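December, late, kitchen

Back from Tamness with sugar on one cuff and a form to fill in. The form wants to know whether the incident involved a person, property or "other". I have ticked property. Gijs thinks other. We argued about it in the car park for longer than the incident lasted, and then his windscreen needed scraping so I won by default.

For the record, before I tidy it up for the people who like things tidy.

We got in early and had the arms powered up by 8. Warm-up was fine. Left arm did its usual little shiver on joint four, which Gijs says is in my head and which I have now seen in the plots, so ha. The shop sequence is the same as it has been for weeks: lift the lids, pick a doughnut in its paper boat, put it on the tray, close the lids, look pleased. Birkett want it to run through a lunch hour without a human touching anything. At present it can run through a lunch hour provided the human has skipped lunch.

First batch, good. Second batch, good, apart from one boat set down slightly skew, and I left that in the log as a success on the grounds that I have been served worse by people. Then I went to make tea, and while I was gone Gijs loaded the new Jokuva settings, which was on the plan and which I had agreed to, so I can't even be cross about it. I would like that noted. I was cross anyway.

On the first close after the new settings, the left arm came down on the lid properly hard. There was a crack like somebody stepping on a ruler. The lid went down, met the front edge of its own base and kept being pushed. The whole thing skidded back across the table. Gijs hit the stop. The arm stopped, I'll give it that, but it stopped where it was, leaning on the lid with all its weight like a man at a bar. So then we had a stopped robot holding a doughnut case hostage, and the correct procedure for getting it off, which is in a binder, which was on the other side of the arm.

Nobody's hands were in there. I have written that in the form in capitals. The part I haven't written, as there isn't a box for it, is that mine had been in there before the tea, nudging a boat straight between runs, and that I did it without locking anything out and have been doing it for weeks. It is a very small nudge. I don't suppose the arm would have appreciated the distinction.

Released the brakes by the book, one joint at a time, Gijs taking the weight at the elbow and me reading aloud from the binder in what he called my funeral voice. Lid has a split near one hinge. One doughnut flattened on its left side, otherwise of sound mind. Gijs ate it. I said it was evidence. He said he'd photographed it.

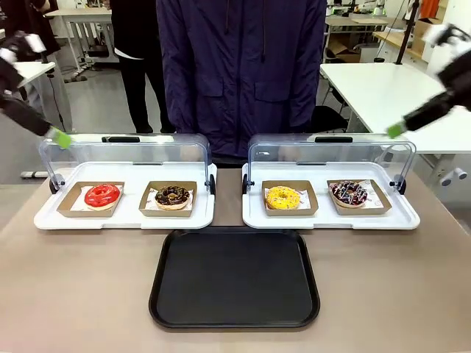 The cause took most of the afternoon to find and about as long to understand as it takes to read a road sign. The closing force is meant to be capped at 35 newtons. The new file had the cap at 156. That is the figure from the Ravine job, where the same arms were shoving crates shut and a bit of enthusiasm was welcome, and somebody had used the Ravine file as a starting point and changed everything in it except the one line. I say somebody. The initials at the top are mine. I went very quiet and then said "found it" in a bright voice. We put the right number in, got a spare case out and did the whole run again slowly, stopping at each stage to compare what the arms were doing with what the file said they should be doing. At the stop with the lids up there were a couple of people who'd come to stand behind the table and watch, hoping for another bang, I think. Red glaze and chocolate sprinkles on the left, yellow and the stripy one on the right, the black tray sitting empty in front, and both green fingertips up by the lids. I've never looked so hard at a doughnut with a hole in it. I found I was standing well back with my hands in my pockets, so something has been learned, if only by my hands.

They closed like a nurse closing a door. Did it again. Same. Put a force gauge under the left lid, the old spring one with the needle that sticks, and it never got near the cap. Tapped the gauge in case it was lying. It wasn't.

What bothers me more than the number is that nothing complained about it. The checker looks at the file and asks whether the cap is a number, whether it's positive and whether the arm can manage it. 156 passes all of those with honours. It doesn't ask whether a plastic lid can manage it. I wrote the checker too. It was a productive autumn.

Gijs wants the cap moved out of the settings altogether and put somewhere it can't be changed without a key and a second person. I said that would slow us down. He looked at the split lid. I said all right. He has a way of looking at things that saves him a great deal of talking, and I've begun to suspect he practises.

Then the stop. It did what it's built to do, and I always knew it would hold position on a stop, and until today I had only ever thought of that as a good thing. Arm in mid-air, power fails, arm doesn't fall on your head: marvellous. Arm pressing on something, stop pressed, arm goes on pressing: less so. If it had been fingers under there we'd have been reading aloud from the binder to somebody with strong views on our reading speed. So we need a way of backing off a little once it has stopped, or else a release that one person can work from the front of the table. Gijs drew something on the back of a delivery note. I drew something better and lost it.

The binder now lives on a hook by the stop button. Cost of the improvement: one hook. I put it up myself and it's nearly level.

Rang Birkett at 6 to tell them, thinking they'd all have gone and I could leave a message in a manly tone. They hadn't gone. Explained it. Long pause, and then she asked if the doughnuts were all right. I said all but one. She asked which one, and I heard her write it down. She was perfectly decent about it and then said she'd want the report before anyone from their side goes within arm's reach, and I said that was fair, and she said yes, she knew it was.

So no demo this week. I'd told my mother about the demo. She had told her neighbour, who has been under the impression for some time that I build things for the navy, and I don't look forward to the correction.

Things for tomorrow, while I remember:

Change the checker so it knows what a lid is.

Go through every other line that came over from Ravine, out loud, both of us. Gijs to do the voice.

Order two more cases. They only sell them in boxes of one, apparently, so order two boxes.

Lockout tag on the table whenever hands go in. Mine included. Mine especially. Wrote it on the whiteboard and Gijs underlined "especially", then underlined it again when he thought I was putting my coat on.

Ask about joint four.

Went back to the form after supper and changed property to "near miss, person", which turns out to be on the second page. It means a longer form and a meeting. Wrote in the bit about the nudging as well. It looks worse in biro than it did in my head, and there was only room for two lines so it also looks curt. Still haven't got the icing out of the cuff. Shirt is in the sink.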